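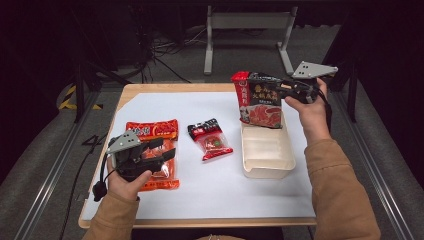
Week 6 is where we stop pretending that a gripper command is one number. Up to now we've treated "closed" as a fact: you send a width, the jaws go there, done. Then you start logging real sorting work with soft goods and the whole idea gets wobbly, because a packet squashes, bulges and slides, and the width you read back tells you very little about what you're holding. Take the tall red-and-black seasoning packet in the right gripper's jaws, just over the cream tray. A planner that only knows jaw width can't tell you how far the bottom edge of that thing hangs below the fingers, and the bottom edge is what hits the tray first!

So today: grasp state, and how we label it from hand-held demos. Have your Traltora logs open while you read, it'll make a lot more sense.

1. What's in a log

Each demo folder has the wrist video, the jaw width for each side, and the pose of each gripper. The poses and widths come in on different clocks (yes, still — I complain about this every year). The loader lines them up for you, but it does it by nearest timestamp, so if a stream drops out for a moment it will happily hand you a stale value and say nothing. Check the gap column before you trust anything. In the Baltstead set, demo 851 has a gap of 300 ms right at a release, and last term half the class built a "slow opening" theory on top of it. Lovely plots, all wrong.

2. Segmenting

We cut each demo into reach, close, carry, lower and release. Please don't do this with a single width threshold. A threshold that works on a stiff box will fire early on a fat packet and late on a thin one. Use the speed of the jaws instead: look for where the width stops changing, then ask whether it stopped short of fully closed. If it did, something is probably in there. If it went all the way, you missed (or you grabbed one thin corner, and then you need the video).

Do it for each hand separately. The left and right grippers are often in different phases, and the old Goh script that gives both hands one shared label is the reason so many of you got nonsense in the carry phase. I've left it in the repo so you can compare. Don't hand in results from it.

3. Adding the offset

Once you know a grasp has started, estimate where the object's lowest point sits relative to the jaws. We'll keep it simple: a mask from the wrist view, the lowest mask point, then a projection using the gripper pose and the height of the table. It's crude, and it falls apart when the hand or the gripper covers most of the packet. Have your code return "unknown" when the mask is too small, and let the planner use a safe default height. I'd much rather see 70 unknowns in your output than 70 confident guesses.

Homework 2

Run your segmenter on the Vinstead split and hand in the label file plus one page on your worst demo. Pick a really bad one, and show me the width curve with your cuts drawn on it. If your lower and release phases overlap, check the clock gap before you touch any of your settings. Office hours are at 4:00 p.m. as usual, same room as the lab.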